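Water back on in Pullmont but boil notice stays

Residents on the north side of Pullmont have their water back this morning after a main let go under Vumberg Road overnight, but the boil notice stays in place until at least the end of the week.

Crews got to the break just after 2 am. Road closed both ways between the rail crossing and the primary school, one lane open since breakfast. Council says the pipe is original cast iron and was due to be swapped out in February, then got pushed back when the Skirkedum pump station job ran over.

Five streets still on low pressure at time of writing. If yours is one of them don't run the washing machine, the water coming through is brown and it will mark whites.

Su-bin Ko, who runs the Ríos bakery and lunch bar on the corner, lost the whole morning bake. "I turned the tap on at four and got a cough and some rust," she said. "You can't make dough with that. I put a sign on the door and went home to bed."

She's hoping to open tomorrow with bottled water, rolls only, no coffee. The machine is plumbed in and she won't risk it.

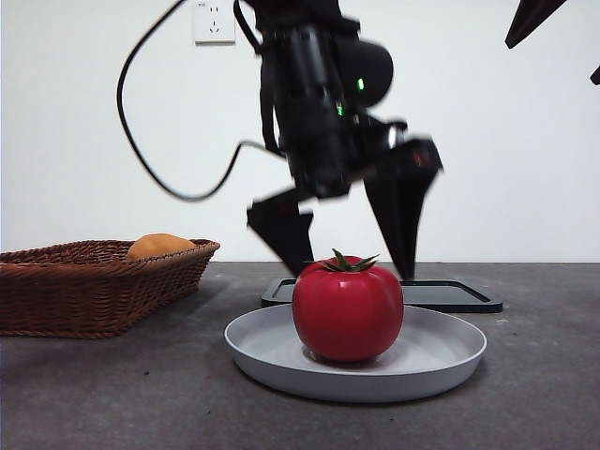 The boil notice covers drinking, cooking, brushing teeth, ice and baby formula. Bring it to a rolling boil, let it cool, keep it in a clean covered jug. Showers are fine, just keep your mouth shut and watch little kids in the bath. Anything you eat raw counts as well, so a red tomato on a plate gets rinsed in boiled water or bottled, same for lettuce, grapes and the rest of it. Dishwashers okay on the hot cycle. Pets should get boiled water too if you can manage.

Bottled water can be picked up from the hall carpark until 5 pm, limit of 2 cartons a household. Bring ID with your adress on it. Anyone who can't get down there can ring the council front desk and ask for a drop-off, though the wait on the phone was 11 minutes when we tried.

Samples went to the lab at first light. Two clear results in a row are needed before the notice lifts, and they have to be taken a day apart, so there is no chance of it coming off tonight.

Permanent repair is another matter. What's on the pipe now is a clamp. Council wants to dig up the full block but hasnt said when, or who pays for the footpath that was only relaid last winter.

School is open. Bubblers taped off, kids to bring a full bottle from home.

More when we get it.

Comments

gumboots_59
Third break on Vumberg Rd since we moved in. Clamp on a clamp by now

Marg T
Is the hall carpark the one behind the library or the footy one? Went to the library, no one there

dazza_north
Footy one Marg. Queue moves pretty quick

Kel
Our water is clear but smells like a pool. Is that normal or do I ring someone

gumboots_59
Thats the chlorine, they dose it up after. Ours was the same last time

Marg T
Thanks dazza, got two cartons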